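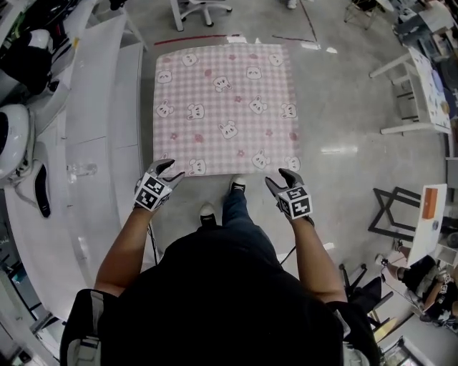 Notice to Residents of the Lower Terrace

The Office of Tides at Merkico regrets to inform residents that the sea will not be returned this January as previously advised.

Residents will recall that the sea was withdrawn for inspection under the Flanagan Agreement, and that two notices were issued at that time. The inspection has been completed. A number of faults were found in the eastern swell, and these have been referred to the works at Celliton for repair.

Until further notice, the following arrangements will apply. The harbour bell will be rung at high water, as before, and residents are asked to move their chairs back from the wall when they hear it. Boats may be left where they are resting. Fishing permits remain valid and will not be refunded.

The Office has received 45 letters concerning the noise at night. It can confirm that the sound of waves is still being supplied from the pumping house on Mumetti Street and that it will be lowered after ten o'clock. Residents who cannot sleep without it may apply for an extension, in writing, at the side window.

Children are reminded that the sea bed is the property of the Office. Shells, anchors and bells found there must be handed in. The front door found beyond the second sandbank should not be opened, and residents who have heard knocking from it are asked to give the hour at which they heard it.

A deposit of 2000 shells is held against the safe return of the sea and will be shared equally among households should it be lost.

By order,
The Office of Tides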